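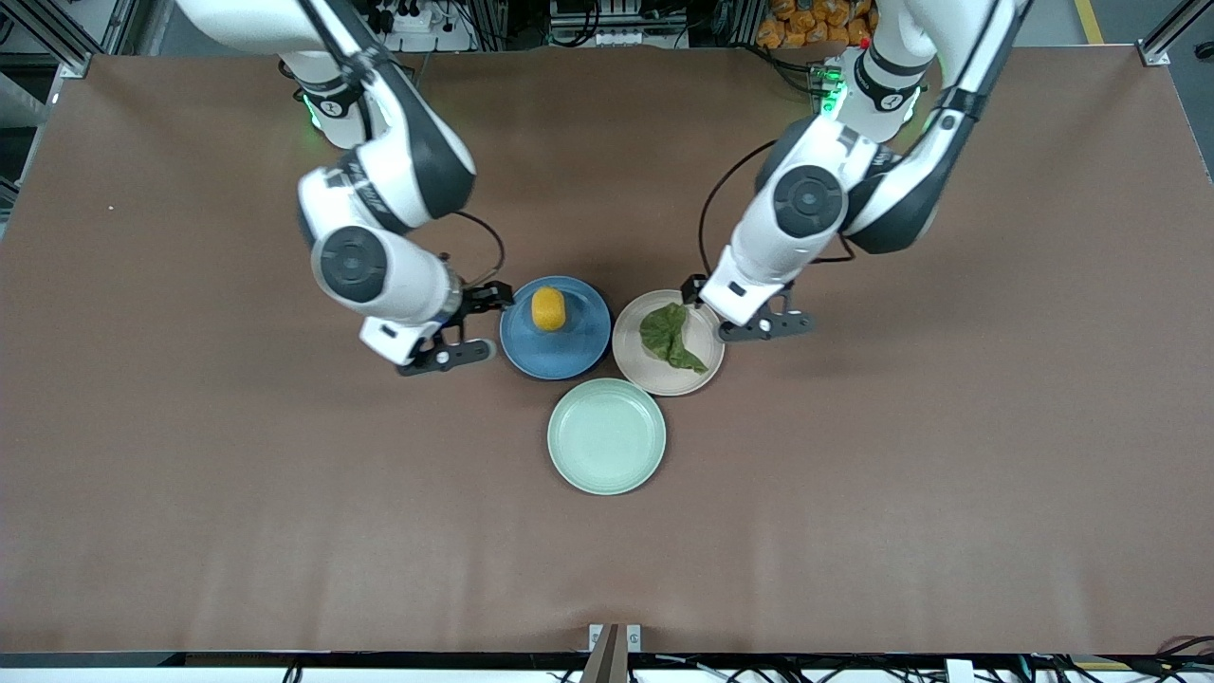
Tô at the plate station, right arm by the blue plate, left arm by the beige plate, both grippers open.

Plondedbridge Shared Workshop
Two-Arm Build Group
Minutes of the monthly meeting, December 2024

Present: Kibet Simiyu (chair), Romain Rolland (minutes), four other members of the build group
Apologies: one, received by email

1. Minutes of the previous meeting

Accepted with one correction. Under item 4, "left gripper" should read "right gripper". The spare finger pads were fitted to the right side only.

2. Matters arising

2.1 Bench key. A second key has been cut and is on the hook inside the tool cabinet.

2.2 Noise. The woodworking group asked that homing not be run during their Sunday class. Agreed. Homing will be done before the class starts or after it ends. The motors can stay powered in between.

2.3 Emergency stop. The stop button was moved from the back of the bench to the operator's side after the last meeting. Tested with each arm moving separately and then with both moving. Both arms held position in every test. Closed.

3. Mechanical

3.1 Kibet reported on the arm bases. The right base had worked loose on its mounting plate and was showing play at full reach. The bolts were replaced with longer ones and thread locker was used. No play was found at the next check. The left base was checked at the same time and left alone.

3.2 Gripper cables. The cable on each arm hangs in a loop from the arm to the gripper. At present the loop is long enough for the full wrist turn but can touch the table when the elbow is low. Two options were discussed:

Shorten the loop and limit the wrist turn in software.
Keep the length and add a clip to the lower segment.

The clip was preferred. Romain will print two versions in flexible filament. The clip must not cover the screws on the elbow cap.

3.3 Table surface. The brown covering is still creased toward the near side. This does not matter for the plates in their present position, but a plate pushed toward the operator can ride up on a crease and tilt. One member proposed replacing the covering with a painted board. Not agreed, on grounds of glare. The covering will be lifted, pulled flat and fixed down again before the next set of runs.

3.4 Frame. Corner brackets to be retightened every month. Added to the opening checklist.

4. Electrical

4.1 The power strip behind the table feeds both arms and the control electronics. It was asked whether the arms should be on a circuit of their own. Kibet measured the draw with both arms moving and found it well inside the rating of the strip. No change for now. To be looked at again if a third motor supply is added.

4.2 Cables below the near rail need to be tied up. They are a snag risk for anyone sitting at the bench. Action on all: no new cable goes under the rail without a label at both ends.

4.3 Trestetti has replied about the faulty motor driver. They will exchange it if the board is returned with the order slip. The slip has been found. The spare driver stays in the machine until the exchange arrives.

5. Software and plate task

5.1 The task remains moving a piece of play food from one plate to another. The layout is three plates in a triangle: slate blue, beige and mint green. The usual start has the yellow-orange piece on the blue plate, the leaf on the beige plate, and the mint-green plate empty as the target.

5.2 Romain gave the run totals from Flesteo. The log holds 1,661 runs since the arms were first driven from the bench. Of these, 1,367 have complete data from both arms. The rest are missing joint readings from one side, nearly all from the weeks before the network switch was replaced. It was agreed to keep the incomplete runs but move them to a separate folder.

5.3 Yellow-orange piece. It stands upright and is picked from the side. Pickup is reliable when the fingers close below the middle. Above that point it tips and rolls to the rim. The grasp height will be lowered in small steps until the fingers begin to touch the plate, then raised by one step and fixed there.

5.4 Leaf. Still poor. The leaf is thin and crumpled, and the fingers either slide over it or take the plate rim with it. Suggestions recorded without a decision: approach from above with the fingers nearly closed; approach from the tip where it reaches the rim; put softer pads on the left gripper. Kibet will try the approach from the tip first because it needs no new parts.

5.5 Plate spacing. The mint-green plate is set close against the other two. When the piece is placed on the target, the open fingers can knock the neighboring plate. One member asked for wider spacing. Romain noted that spacing was kept tight on purpose to shorten the move, and that widening it means teaching the positions again. Agreed to try a wider layout on a copy of the task and compare drop errors.

5.6 Arm overlap. Both arms can reach the middle of the table. The present rule is that one arm waits on its own side until the other has cleared. This is slow, but there have been no arm contacts since it was put in. The rule stays.

6. Camera

The fixed camera was bumped during cleaning and has been set back by eye. The old and new views do not line up exactly. Runs made after the bump will be tagged. A printed marker sheet will be used to check the view at the start of each session. Romain to supply the sheet.

7. Money

Balance carried forward: 158. Spent since the last meeting: 11, on bolts and thread locker. Filament for the clips will come from workshop stock. No other purchases were approved.

8. Actions

Romain: print cable clips; move incomplete runs; marker sheet.
Kibet: return driver to Trestetti; leaf approach from the tip; grasp height steps.
Kibet and Romain: wider plate layout on a copy of the task.
All: lift and refix table covering; label and tie cables under the rail.

9. Any other business

9.1 A member asked whether the group would show Tô at the workshop open day in March. Agreed in principle, with the plate task only and a barrier in front of the bench. Details at the next meeting.

9.2 Play food is to go back in its box after each session. The leaf was found in the parts washer.

Meeting closed. Next meeting at the bench, same time.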